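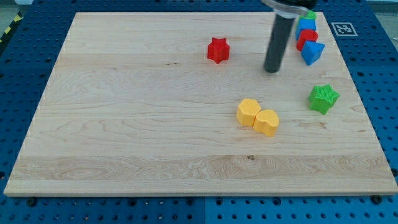
# About Firnberg

Firnberg is a small workshop school for sorting, building and working with the hands. We make our own boards, we choose our own blocks, and we give lessons with them to children and to adults. Our rooms are in Zorkdale, on the second floor, above the bicycle shop.

## How we began

The school was started by Jurgita Sepp, who learned woodworking from her uncle and later was teaching mathematics for many years. She had noticed that her pupils understood a pattern much faster when they could hold it. In the first winter she planed one maple board in her kitchen, bought a box of small plastic blocks and invited the neighbors' children on a rainy afternoon. They stayed until supper. The next week they came back and brought cousins.

Today we have 80 pupils. The youngest are four years old and the oldest is a retired tram driver, who comes at 8 in the morning and likes to have the table near the window.

## The boards

We use maple for every board. It is a light wood, it is hard enough for daily use, and small bright things are easy to see on it. The front edge gets a bevel, so that it is kind to the wrists. We do not paint the wood and we do not hide the grain. Children like to follow the dark streaks with a finger, and many of them give names to their favorite boards. One is called River, another one is called Old Cheese.

Each board gets oil two times a year, in April and again before the winter holidays. Families are welcome to help with this work. Please bring an old shirt.

## The blocks

Our blocks are small and in strong colors, with ribs on the surface. The ribs are important to us. A smooth block slides away from small fingers, but a ribbed one stays in the hand, and a pupil can also learn to know the shapes with closed eyes. The star is the first one that most children ask for.

At the last inventory we had 1,804 blocks. Some go home in pockets, and usually they come back after the laundry.

## A usual lesson

A lesson begins with only a few blocks on the board. The pupil makes small groups, by color or by shape or by a rule that he or she invents, and the others try to find out the rule. We do not hurry. After this there is free building, then tidying. Tidying is part of the lesson and takes the last ten minutes - every block goes back to its own tray, and the board is wiped with a dry cloth.

We have 33 lesson cards, all written by our teachers. The course for beginners is called Chevalier and the course for adults is called Prudumex. Both names were chosen by pupils, and we have never found out what the second one means.

## Visit us

You can come and look at a lesson before you decide. Write to us some days before, so we can keep a chair for you. The stairs are steep, and the bell must be pressed long.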